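Darard and Wakari to sell a joint mustard relish from March

21/02/2019

Condiment maker Darard and the snack brand Wakari have agreed to put both names on one jar. The product, a coarse mustard relish with the seasoning used on Wakari's salted corn chips, goes on sale in March through the Tierney grocery chain. It will be sold under the name Wakari Yellow.

The two companies confirmed the arrangement in a joint statement. Darard will make and fill the relish at its plant in Flustcombe. Wakari supplies the dry seasoning blend in sealed bags and has approval rights over the label. Neither company gave the value of the contract, and the statement does not say how the revenue is divided.

The base is Darard's existing whole-grain mustard. According to the ingredient list released with the statement, the additions are dried onion, smoked paprika, cane sugar, garlic powder and a yeast extract. Vinegar content has been lowered to keep the seasoning from being masked. Salt is higher than in the standard mustard, which Darard attributes entirely to the Wakari blend. The relish contains no egg or dairy. It does contain mustard and celery seed, both printed in bold on the back label.

Each jar holds 202 grams. Darard's regular mustard comes in a 203-gram jar, and the one-gram difference comes from a new lid with a deeper inner seal that takes up part of the headspace. The glass is otherwise the same, so the filling line needs a change of capping head and no other new equipment. A squeeze bottle was tested and dropped when the onion pieces blocked the nozzle.

Tierney will stock the relish in 153 stores. The chain already carries both brands, and the jars will be placed in the condiment aisle with a second, smaller display next to the chips. Smaller Tierney locations without a full condiment section are not included. Online orders will be filled from the same store stock, with a limit of 2 jars per order during the opening period.
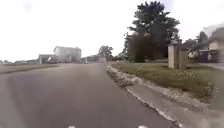
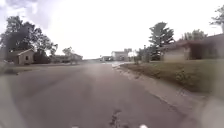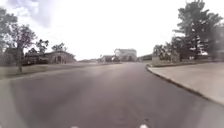 Residential street, asphalt road

The label keeps the Darard layout, with the company name across the top and the product name below it. The background has been changed from cream to the yellow of the Wakari chip bag, and the Wakari logo sits on the lid. A printed band around the neck carries a short recipe for potato salad. Darard said the band will be used only on the first run and that later jars, if there are any, will ship without it.

Whether there will be later jars is left open. The statement calls the relish a limited release but gives no end date. Darard has used the same wording before, for a horseradish ketchup that stayed in the catalog for three years and is still sold to restaurants in bulk tubs. Wakari has not previously licensed its seasoning to another manufacturer.

Shelf life is listed as nine months unopened and six weeks after opening, with refrigeration. The standard mustard is rated for longer in both cases. The shorter period follows from the lower acidity -- the recipe is still well inside the range for a shelf-stable product, but Darard tests each reformulated item separately and prints the more cautious result.

Tierney plans in-store tastings at its larger locations during the first two weeks of sale. The relish will be served with plain crackers and with Wakari's unsalted chips. The regular salted chips were left out of the tastings on the advice of Darard's product team, who found that the shared seasoning made the relish hard to judge.

A mail-order version is also planned. Darard will sell a box from its own website containing one jar and one bag of chips, packed at Flustcombe. The price has not been set. Wakari's own web store will carry a link to the box but will not take orders for it. Restaurants and other food service buyers can request samples through their existing Darard accounts -- bulk sizes are not being offered for the first run.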